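**From the Vekuswood Kitchen Table, November 2018**

The utensil question has come round again. Halyna Hrynyshyn, who has edited the household pages of this newsletter for 7 years and has strong feelings about drawers, asked readers in July how they store their spoons. We expected a quiet month. We got 50 letters, one of them in verse, and a diagram from Fedir Lysenko that needed unfolding twice.

Opinion splits between the drawer people and the holder people. Drawer people like a clear counter and don't mind putting a hand in blind and meeting the fork end first. Holder people want everything upright and in view, and will tell you so at length. Halyna is a holder person. She went over to the other side after a long wooden spoon jammed her drawer shut on the morning of a family lunch, with the good forks inside.

Her advice is to empty the whole lot onto a table before you decide anything. Put a cloth down, stand the holder where you can reach it, and deal with the long wooden things first, because they take up the back and refuse to go anywhere else. Chopsticks next. Metal spoons and forks last, wherever there's a gap.

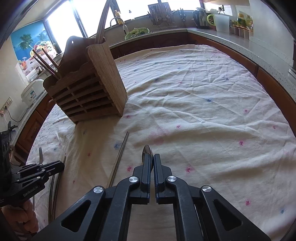 *Chopsticks up, silver spoon on its way, fork still waiting on the embroidered cloth.*

A few points from the letters. Several of you want to know whether forks go tines up or tines down. Halyna says up, so you can tell what you're grabbing. Fedir says down, so you can keep grabbing things into old age. They have exchanged 2 letters each on the subject and we are not printing any of them.

A slatted holder came out well ahead of a solid crock, mostly on grounds of crumbs. If yours has a hole in the back for hanging, by all means hang it, but try the weight on the hook first with the utensils in. Mrs. Prokopenko did it the other way around and would like her experience to be of use.

As for single chopsticks, we have no answer. Every household seems to own an odd number. Fedir stakes his tomatoes with his.

Next issue: lids. Please keep letters under 1,000 words, and no diagrams.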